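Notebooks > Erell > Hand-held grippers > Build log

Monday, 4:20 pm. HM writing, MM on the second unit.

Carried over from last entry: left jaw on unit 2 was closing late. Traced to the linkage, where one pivot had been tightened past the point where it turns freely. Backed it off a quarter turn and put threadlocker on it. Travel now matches unit 1 by eye. Have not measured it again with calipers.

Trigger spring swapped for the lighter one from the Skisel bag. Part number in the parts sheet, row 90. The old spring is in the tray, do not throw it out, Evander M. wants it for the bench jig. (MacBrayne. Imrie has no jig.)

Pads: both units still on the dark blue ones. Surface wiped with alcohol before the session and left to dry. I would like to try the softer sheet next but we only have enough for one pair.

Task for today was pick and place on soft packaging. Snack bags on the plaid cloth, target is the round orange-red dish. Bags start in a pile, arrangement not controlled.
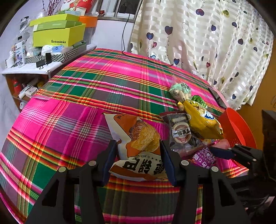 Printed bag between the pads, rest of the pile to the right.

Notes on grip:

- Foil bags want to be taken across the body of the bag. If the pads land on the sealed edge only, there is very little to hold and the bag swings.
- Flat paper packs are the worst to start on. The fingertip has to get under an edge and the cloth bunches up ahead of it. A 2 mm chamfer on the tip might be enough. Drawing one tonight.
- Clear plastic reflects badly under the window light. Mhairi reported the same thing in August with the MacAulay lamp, so it is probably not the exposure setting. Try with the curtain fully across.
- The cloth pattern is busy. Leaving it. The plain gray one made every run look easier than it was.

Logging: 370 segments on the card before trimming. Clock offset between the two units was 1057 ms at start, which is more than last time. Corrected in the import script, not on the devices. Someone should find out why it grows. Mutua thinks it is the boot order and will test by starting unit 2 first.

Second block was two-handed, one gripper per hand. Rule we agreed on: the right hand goes to the dish, the left hand holds its item and waits. Without the rule the wrists get close enough to knock the brackets.

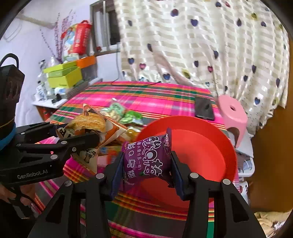 Holding height over the dish matters more than I expected. Low release puts the bag where you want it, but the lower struts come near the rim, and with the dish tilted there is less room on one side. Propose a fixed release height and a mark on the bracket so we both use the same one.

Handle on unit 2 is still too thick for Mutua. He shifts his grip partway through a run and it shows in the orientation trace as a small step. Segment 3736 in the running index is the clearest case. Reprint the handle at 90 percent width, same screw spacing, check that the cable channel still clears.

Import to the Erkelus folder started 5:35 pm.

Open:
- chamfered fingertips, one pair, unit 1 first
- release height mark
- handle reprint (Mutua)
- boot order test
- ask Mhairi where the rest of the pad sheet went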